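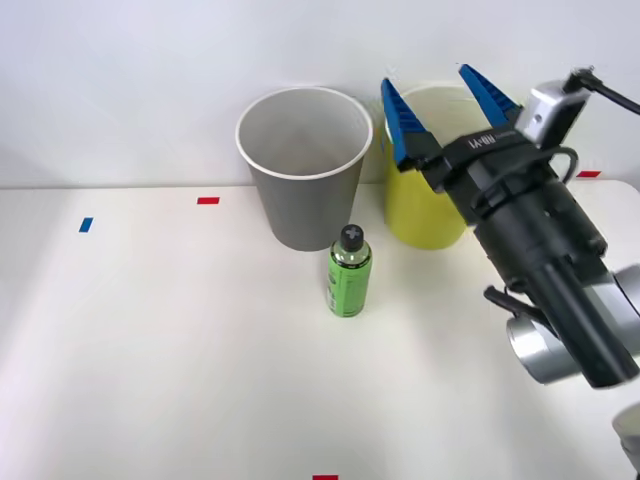

Letemstead Football Club
Minutes, November 28, 2021

Started late, clubhouse. Quorum ok. Last minutes agreed, one spelling fix (McPhee Cup, not MacPhee).

1. Results
First team drew 1-1 away at Gelthorpe, equalizer in stoppage time. Reserves lost 3-0, two down to injury before the half. Under-14s still unbeaten.

2. McPhee Cup
Drawn at home to Eltton, second round, January. Kickoff moved to 1 pm, no floodlights on the lower field. Secretary to confirm with Eltton and teh league. Gate last time we had them was 99, hoping for more.

3. Money
Balance 1,725 after referee fees. New goal nets and posts quoted at just over 2,000. Too much now. Agreed nets only, posts to wait till summer. Subs: 59 paid up, reminders going out to the rest.

4. Field
Near goalmouth bad again. No training on it until seeded. Warm-ups behind the far goal, coaches to tell players.

5. Refreshments
Tea price stays the same. Tea bar to open half an hour before kickoff for the cup game. 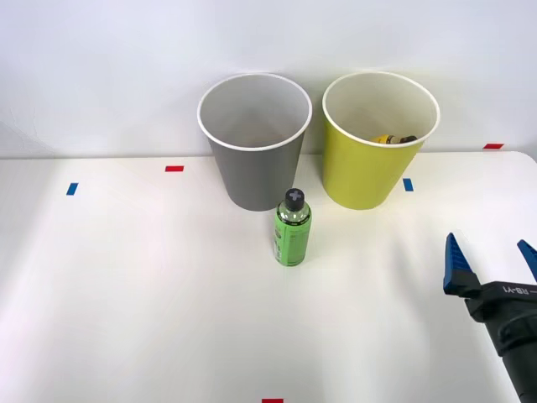 Item 5: paper cups, gray and yellow-green.

6. AOB
Away kit short one goalkeeper shirt, please check bags at home. Request to retire the number 9 shirt, put off to next meting.

Next meeting January, date to follow by email. Closed 8:50.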